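Hand-Held Gripper Trials: Frequently Asked Questions

Which grippers are being compared?
Two finger sets on the same hand-held body: the Weltis block finger and the Vindberg padded finger. Trigger, cable and camera mount are identical for both.

Why hangers?
They are thin, lie flat and offer few good edges. A finger that is too thick at the tip rides over the plastic and closes on nothing. The metal hook also shifts the balance once the hanger is lifted.
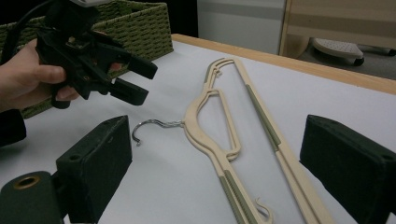

Text and trials: Higinio Becerra | Review: Apolinar Alvarado | Wilamero Gripper Notes, August

Does the green grip strip matter?
Yes. The hangers in our set are beige plastic with rubberized green strips. Closing on a strip needs less trigger force than closing on bare plastic. Log the contact point for every grasp.

Are overlapping hangers a separate test?
Yes. Score them under "pair." Lifting both hangers when one was called for is a miss.

How many grasps are in the current set?
3,294, after removing runs with a dropped camera signal. Each finger set had at least 2,000 scheduled before the cuts were planned, so the totals are uneven.

Can one operator run two grippers?
Yes, one in each hand. Start both recordings before touching the table, and keep the cables behind the wrists.

How often are the fingers checked?
Every 4 hours of use. Tighten the finger screws and repeat the 3 calibration closes.

Where do I send results from other fingers?
To the Salinas bench, with the finger drawing and the raw log.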